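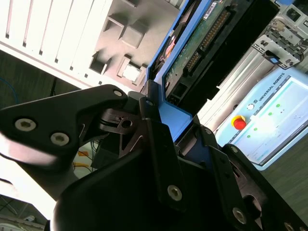
Green board in its blue plastic frame.

Posted in: Old Computers, Bench Notes

Ok quick one before dinner. The Dell is finally open. I've been walking around this tower since February and today it went on its side on the bench, side panel off, and I had a proper look before spending any more on it.

I paid 68 dollars for it. The new box I was eyeing from Zerance is 599, so there is plenty of room to mess up and still come out ahead.
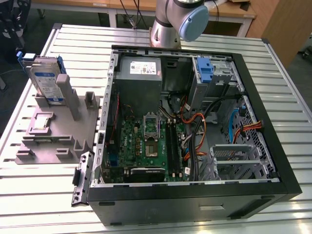

Socket open, no memory in the slots.

So, whats missing. Processor, memory. Socket lever is up, and you can see right down into the pins, so nothing goes near that area until I'm ready to drop a chip in. No leaning over it with a screwdriver. No coffee either.

Graphics card is still in there – black shroud, ribbed. Might keep it, might not. And wiring everywhere! Orange, red, black, yellow, plus a blue SATA cable running down the right side. I want that tidied before anything new goes in. 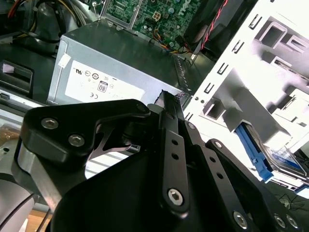

Lavoie
Writer and chief screw-loser, Skallcombe Bench

Power supply next. It has the little 80 badge on the label so I'm inclined to leave it alone. Swapping it means pulling all those cables, and I dont have the evening for that.

Did order a memory kit from Flurier, order 322 if they're reading, still no tracking number.

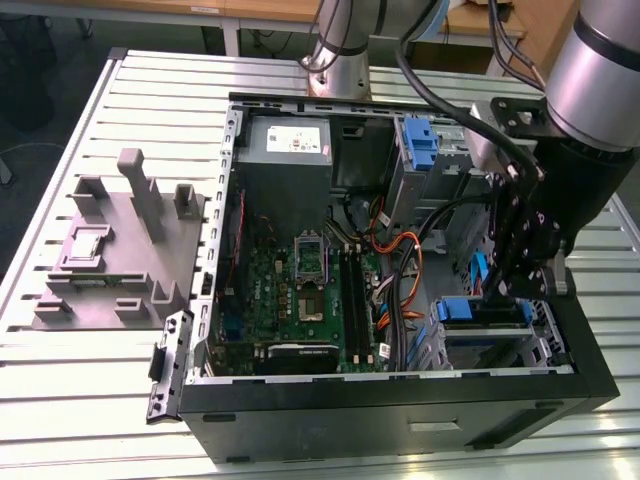
Plan is memory first, then the processor, then cables. Drive cage can wait, I haven't even decided on a drive. Probaly something small.

More when the parts show up.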